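Cosik Iltard desk with drawer, white – long-term review

Bought for: working from home, plus general paperwork
Price paid: £137, delivery included
Assembly: one person, no power tools

I wanted a plain white desk with one drawer and nothing else. No shelf underneath, no hutch, no cable box. There are fewer of these about than you would think. Most desks in this price range either have no drawer at all or have a stack of three down one side, which takes up the space where I want my legs. The Iltard has a single drawer under the top, and it came in at 96 cm wide, which fitted the gap between the wardrobe and the window wall with a little to spare.

The parcel arrived in one flat box, well packed at the corners. One leg had a small scuff near the foot. I didn't ask for a replacement, as it faces the wall. The instructions are drawings only and mostly clear, except for the page where the drawer runners go on. The left and right runners look alike on paper and are not the same. I put them on the wrong way round, found the drawer stopped halfway, and had to take both off again. Check the letter stamped on the metal before you start. Start to finish it took me an evening, with a break for tea.

The top is smooth and easy to wipe. Mugs have left no marks so far, and ink comes off with a damp cloth if you get to it the same day. It does show dust and crumbs, as any white surface will. If you write on single sheets of paper, put something underneath, because a biro will leave a faint dent. I keep a thin Plulside desk mat on mine for that and have had no trouble.

The drawer is the reason I chose this desk over the Jireš one, which is cheaper by £30 and a bit deeper from front to back. It pulls out smoothly and doesn't drop at the front when it is open. The bottom is flat and white, with no dividers, so anything small slides to the back when you shut it with a bump. I tried it without a tray for the first few weeks and pens ended up in the far corners every time. Soft things stay put much better. It is shallow, so measure before you plan to keep a hole punch or a box file in it.

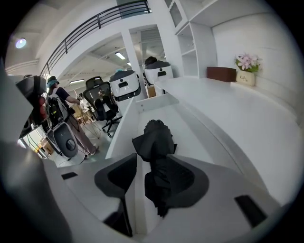 Ruwan Uddin has the same desk and disagrees with me on the dividers. He would sooner have the plain bottom, he says, as his old desk had fixed compartments that were all the wrong size, and he never found a use for the long thin one. He cut a piece of non-slip matting to fit and nothing has moved since. He also mentioned that his drawer began to stick in damp weather and that a rub of candle wax along the edge sorted it out.

I have since tried the matting and he is right about it. A roll from the hardware shop cost me £4 and there was enough left over for a kitchen drawer. It does make the drawer slightly harder to clean, as you have to lift the mat out and shake it – bits of rubber and pencil shavings collect underneath.

As for sturdiness, the desk is fine for a laptop, a lamp and someone leaning on it. It wobbles a little from side to side if you push it on purpose. Tightening the leg bolts after the first month helped, and I would do that again every so often. I would not put two large monitors on it. There is no hole for cables, so mine run over the back edge, and you need to leave a finger's width between the desk and the wall for the plugs.

A few smaller points. The drawer has no lock. The front edge is squared off and can be felt on the forearms after a long day, though a mat that hangs slightly over the edge takes care of it. The feet have plastic caps which mark a light carpet if you drag the desk, so lift it. The spare screws come in a bag with no label, and I have taped mine to the underside.

Would I buy it again? Yes, at this price, for a small room and light use. Anyone who needs proper storage should look at something with deeper drawers and accept the loss of leg room.

Four stars out of five. One off for the runners page and the squared edge.

Review posted October 31, 2023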